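Notebook, bimanual cell 4, Birkside
March, started 9:15 a.m.

Purpose: get the start-of-session rules for table setting into a form that both sites can follow. Current draft is the Kiswood sheet, revision 14. Thibodeau has been working from an older copy and the two sets of episodes don't merge cleanly. Most of the mismatch is in how an episode begins and ends, very little in the arm motion itself.

Rules as run this morning:

Home pose before every episode, both arms, grippers open. Check from the joint readout, not by eye. Left arm was off at the wrist twice after a manual nudge and looked fine from the chair.

Layout of the objects is drawn from the list. Operator doesn't tidy. If the mat comes up creased, it stays creased. Flattening it by hand between episodes gives us a mat that is always flat in the data and a policy that fails on the first fold.

One arm owns an object at a time. Handover only over the mat, never over bare table. The second gripper closes fully before the first one opens.

Approach rim objects (cup, plate) at reduced speed. Limit is set in the Jondov config under approach, value 40. Don't override it from the leader side.

Cables: look at both loops before enabling. Slack at the wrist has to clear the full roll range. Re-dress after any tool change and write it in the log.

Hands out of the enclosure before enable. Operator says "clear" out loud even when alone. Stop button within reach of whoever holds the leaders, and tested at the start of each block.

Setup for the block: astronaut placemat, teal cup, plate with the dark brown rim, two utensils. Left arm takes the plate side, right arm takes the cup.
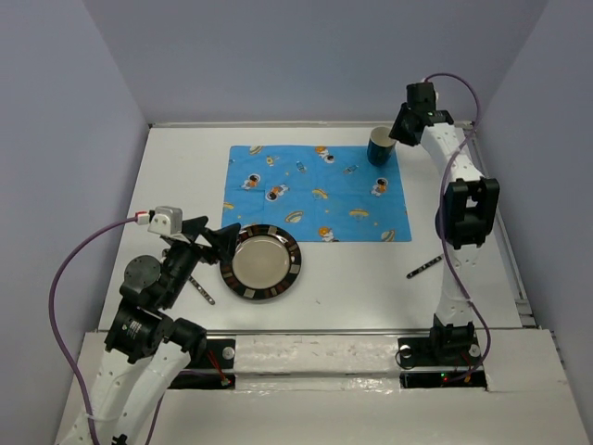 Thibodeau wrote back on the draft before lunch. They accept the home pose and ownership rules but object to the one on creases, on the grounds that a mat left alone drifts toward the same few folds over a long block, and that this is as much of a bias as flattening it. They would prefer a reset every so many episodes: lift the mat, shake it, drop it, no smoothing. They also asked what counts as the end of an episode when one gripper is still near an object.

Fair on the first point. I went back through the last block and the fold pattern does repeat. Proposed wording: "Lift and drop the mat every 14 episodes. Do not smooth. Log the reset." Will try it for a full block before it goes into the sheet.

On the second: an episode ends when both grippers are open, both arms are back in home pose, and nothing on the table is moving. If an arm is still near an object, it isn't over. Kiswood had this as "task complete," which everyone reads differently. Changed.

Episode 564 discarded under the ownership rule, both grippers on the plate. Placement was good and it was tempting to keep it. Marked rule break, not failure. Keep those two labels separate, the old log lumps them together and we can't pull them apart now.

Still open:

Whether a utensil resting partly under the plate rim is a valid start. The list allows it, the Jondov checker rejects it. One of them has to change.

Tape on the front ledge is scuffed. Replace before next block, same white, and note the episode number where it changed.

Speed limit for utensils. Nothing in the sheet. Using the rim value until there's a number.

Stop test done again at 2:40 p.m., OK. Revision goes to Thibodeau once the mat reset has had its block.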